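Subject: Re: [floor-staff] The arms in the canteen kitchen, and our hours

Dear Crescencio, dear all,

I answer below your message, because I think several colleagues have the same questions.

> On the last list mail, Crescencio Rosales wrote:
>
> I read that Kosness wants to put a two-armed robot on the clearing station from June. I have worked at that station for nine years. The mail speaks about "relief for staff", but it does not say what happens with the hours. Will I be relieved of the cans and cups, or of the job? And who stands beside it when it drops something at lunch time?
>
> Crescencio

Thank you for writing this openly. I am sorry that our first mail was so short. I wrote it together with the people from Sayegh, and we were thinking more about the technical side than about the persons who would read it.

First the hours. The contract hours at the clearing station stay as they are until the end of the trial. I have this in writing from Ronier, who run our canteens, and I can forward the letter to anybody who asks. What comes after the trial is not decided. I would prefer to tell you something more certain, but I would then be inventing it.

Second, what the arms are supposed to do. In the trial they take only drink cans and plastic cups, and they work at a separate table. Plates, cutlery, glass and everything with food on it remain with us. The lifting of the full crates also remains with us, and I find this a pity, for it is the part which hurts our backs. I have asked Sayegh two times if the order could be turned around. They say that crates are too heavy for this model.

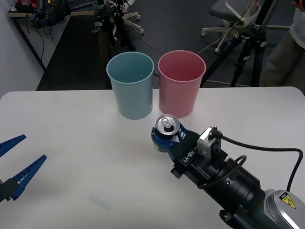 I spent one morning at their workshop in Wositz and tried to look at it with your eyes. My impression is that the work is slow when you compare it with a person who has done it for years. A colleague with two free hands does not think about how to hold a can. For the machine, every such thing must be prepared by somebody, and this preparing is also work. I said to them that it should be counted as work and paid as work, also when it is one of us who does it.

This brings me to your last question, who stands beside it. The plan says that one trained person per shift is responsible for the stop button and for clearing up what falls. Four colleagues can take the training, which lasts 2 days and is inside paid time. Nobody is obliged. I am a little worried that this person will in practice do the old job and the new one together between twelve and one — so I have asked for a rule that the machine is switched off when the queue is long.

I would like to collect your points before I meet Ronier again. Please write to the list or to me directly, and also if you only want to say that you do not like it. If you prefer to talk, I am in the small office behind the dish room until six in the evening.

One small correction to the first mail: the break room is not moved. The table for the trial goes where the old tray trolleys were.

With kind regards,
Si-woo Ko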